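Getting your grasp planner to stop arguing with your detector

Posted January 2, 2024 by Rattana Prasertsri

If you read my last post you know I moved our tabletop setup over to Ruvatent for planning and kept Vadby for detection. They work fine apart. Put them together and for a week I had a planner that changed its mind every time the detector blinked. So this is how I got them to get along, mostly by putting a small piece of code in the middle.

I'm assuming you already have both nodes running and your camera is calibrated to the robot base. If it isn't, go do that first. I'll wait.

Step 1. Stop feeding raw detections to the planner. My detector publishes a new list of objects every frame, and the IDs get shuffled whenever something is half hidden by a hand. Write a little tracker that matches each new box to the nearest old one in base coordinates. Mine uses 50 mm as the cutoff. Anything farther away gets a new ID.

Step 2. Mask out the robot. Take the joint angles, project the arm and hand meshes into the camera view, and throw away any detection that mostly overlaps them. Use the joint angles from the image's timestamp, please, and skip the latest ones. I got this wrong and it cost me a whole evening — the mask trailed behind the fingers whenever the arm moved.

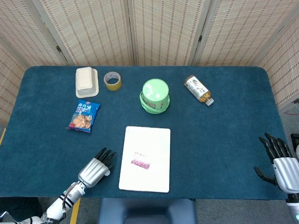
Step 3. Hold on to things you can't see. When a hand passes over an object, the tracker should keep its last pose and mark it "hidden" instead of deleting it. I drop hidden objects after 2 seconds, but only if the mask says that spot is clear again. Svenja Marti talked me into that second condition and she was right.

Step 4. Freeze the target. Once the planner picks an object, copy its pose and plan against the copy. Only replan if the tracked pose drifts past your tolerance. Start loose and tighten later!

Step 5. Log it and replay it. I recorded 3,223 frames and ran the old and new pipelines over the same file. The old one swapped IDs 273 times. The new one still swaps now and then, nearly always when I park two things right next to each other, so there's more to do.

A couple of odds and ends. Clear packaging gives my depth camera fits, so I take the median depth over the whole box and don't trust the center pixel. And if your planner is slow to start, check that you aren't reloading the hand meshes on every request. I was.

I'm hoping to get the tracker cleaned up and shared by April. Wekesa Odera already has it running on his bench with a different detector and only had to change the message type.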